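How I Collect Shoe Rack Demos for a Humanoid (and What I'd Skip Next Time)

Posted 13 Nov 2018

A few of you wrote in after my post on drawer opening and wanted to know how I set up the data for the slippers task. So here goes! This is the long version, with the dull parts left in, because the dull parts are where I lost most of my time.

The task is tidying slippers on a two-level rack. We're training a policy to pick up a slide, turn it the right way and set it down next to its partner. I record by teleoperation: I move, the robot copies me, and everything gets logged with the head camera view. My logging tool is Rolska, but any recorder that puts the joint angles and video on the same clock will do fine.

What you need

A rack that doesn't wobble
Slides in more than one style
Carpet or a mat, so a dropped slipper doesn't skid off
A second person for resets (mine is Pilar Herrera, and she is very fast)
A notebook. Yes, paper

Step 1: Park the robot

Stand the robot close enough that either hand can get to the shelf with the elbow still bent. I got this wrong for two whole days. If the arm has to go nearly straight to reach the back of the board, the wrist runs out of choices and your demos come out stiff and strange. Drive both hands to the front lip of the shelf, then to the back, and shuffle the feet until both feel easy.

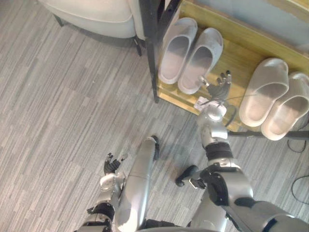

Once you're happy, mark where the feet go. I use cloth tape and redo it when it peels. After that I move the feet a little on purpose every 60 episodes, so the policy doesn't fall in love with one exact spot on the floor.

Step 2: Write the layouts before you start

Don't make up slipper positions as you go. I thought I was being random and I was so not random - I kept putting the first pair neatly on the left, over and over. Cristóbal Painemal looked at my first batch and spotted it in a minute. Now a small script prints a layout card for every episode: which pairs, which shelf, how far each one is turned. Pilar reads the card, sets the rack, says "go," and I start recording.

Leave some layouts ugly. Slippers leaning on each other, a heel over the edge, a pair split between the two levels. Those are the ones people have at home.

Step 3: Choose one way to grasp and stick with it

A slide gives you two sensible grasps. You can pinch the side of the sole, or you can slip the fingers in under the strap and press down on the footbed with the thumb side. I went with the strap. It's slower to line up, but the slipper stays put in the hand when you rotate the wrist.

Mixing both grasps in one small dataset was my biggest mistake. My first 500 episodes had whichever one I felt like that morning, and the trained policy would hover halfway between the two and close on nothing. Very sad to watch!
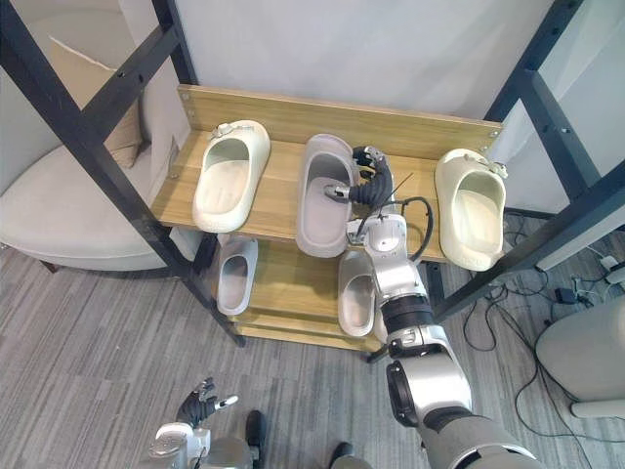
Slow down for the last inch or so before contact. Go at normal speed across the open space, then ease in, close the fingers, wait a beat, and lift. That little wait makes the grasp much easier to find when you cut the episodes up later.

Step 4: Keep some of the fumbles

If you miss a grasp and recover, keep it and tag it "recovery." If you miss and give up, tag it "fail" and leave it out of training, but don't delete it. Out of 1,250 recordings I ended up training on 968. The rest were fails, bad starts, and one long stretch where I had the logger paused and was chatting away.

Step 5: Check every day

Before you pack up, play back a handful at double speed. You're looking for dropped video, hands that lag behind the log, and cables creeping into places where an arm or a foot could snag them. Then copy everything to a second drive and write the layout card numbers in the notebook.

Next I want to try the same steps with lace-up shoes, which Pilar is already dreading. If you've done soft shoes with a multi-fingered hand, leave me a comment with how you handled the tongue.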